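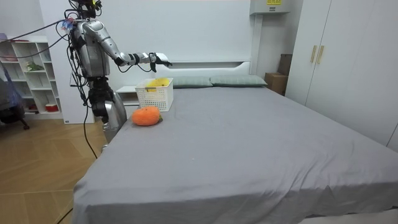 Slower on the wrist, Leszek kept saying, slower than you think, and then slower than that.

"I'm at 200," Marianna said. The number was in the corner of her laptop, next to the one for the elbow. Everything in the Drerel software ran from zero to some number that Urszula had picked last August, when the club had four members and a single working finger.

"Then go to 114."

She typed it in. Behind her, Radu had his chin on the back of a chair and was whispering the commentary he always whispered, the soccer kind, with the crowd noises. And the robot leans in! The whole of Nanside is on its feet!

"Radu."

"Sorry. It's just so good, though!"

It was good. Marianna had joined the club because the chess club was full, and for the first month she'd done nothing but label wires. She'd labeled them in her sleep. Now there was a whole silver person reaching over a bed because of numbers she had typed, and she could have shouted out the window about it.

The task came from the Laskowska Cup rules, page six, which Urszula had taped inside the door of the club cupboard: *The robot shall tidy a bedroom. Soft fruit to the basket. The bedding shall remain on the bed.* That last part had been added after the previous year's final. Everyone in the club knew the story, and in every telling the blanket went farther.

"Does it know where the orange one is?" Urszula asked.

"It knows," said Marianna. "It thinks the basket's closer than it is. Look at the offset."

They all looked at the offset. It was a beautiful offset — 2,229, when it should have been a little more than nothing — and for a minute they were all completely happy, the way you are with a problem that has a number on it.

"Somebody set that for the old table," Leszek said.

"I did," said Radu. "The old table was great."

"We don't have the old table."

"I know. I'm saying goodbye to it."

Marianna cleared the line and wrote a new one. Her hands were cold. The Cup was on 19th June, the van from Drummont still hadn't been confirmed, and Sławomir had promised to write the speech and had so far written the word "Hello." None of that seemed very important next to the little blinking square at the end of her line of code.

"Ready?" she said.

Urszula put her thumb near the stop button. Leszek folded his arms, unfolded them, and put them behind his back. Radu drew in an enormous breath, all the crowd at Nanside packed into it.

"Go on, then," he said, holding it.

She pressed Enter. The motors started up with the sound she liked best, that rising hum like a refrigerator with an idea, and the wrist began to turn — slowly, then slower than that.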